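Gritlow Neighborhood Safety Meeting, May
Minutes, typed up by me, Jordan Bramwell 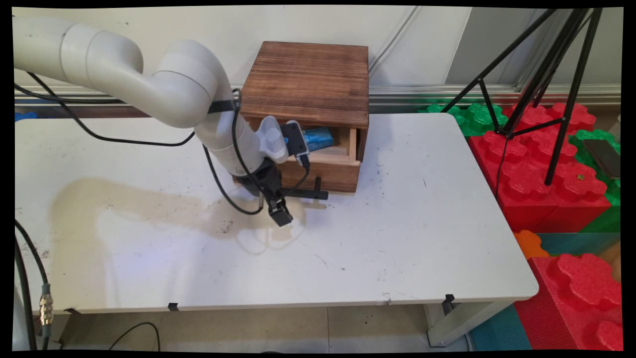
We got going a little after 7 p.m. and I had the sign-in sheet, so I can tell you 29 people came, up from last month. Villads Bach ran things. April minutes passed with one fix (I had written Tola Street where I meant Tola Court, sorry to everyone on Tola Street).

Package and car break-ins. This took up most of the night! Villads read out the numbers the precinct sent over: 117 calls from our side of Hjaltested Avenue since January, and 30 of those were cars gone through overnight. Most had been left unlocked. A woman from the Jornard apartments lost a stroller and her work laptop, and she still hasn't heard back from the detective. I said I'd call the desk and ask who has her case. Two people wanted to post doorbell clips of a guy trying handles on the neighborhood page. We went back and forth on it for a long while – I was against it, because last year we had the wrong kid's face up for two days and his mother was crying in my driveway. Vote was 17 to 12 to send clips to the precinct only.

Lights. The alley behind Jornard is still dark at the east end. The city says the work order is open, same as they said in March. Villads will write again and copy the council office.

Money. We have $1,120 in the account. The motion to spend part of it on motion lights for the alley garages passed, no one against. Anybody who wants one should tell me which garage and whether there's an outlet.

Court dates. The hearing on the Hjaltested garage fire got moved again, new date not posted yet. A few of us want to go and sit with the family, so I'm keeping a list for rides.

Wrapped up at 8:40. Next month same room, and please bring back the folding chairs if you borrowed any.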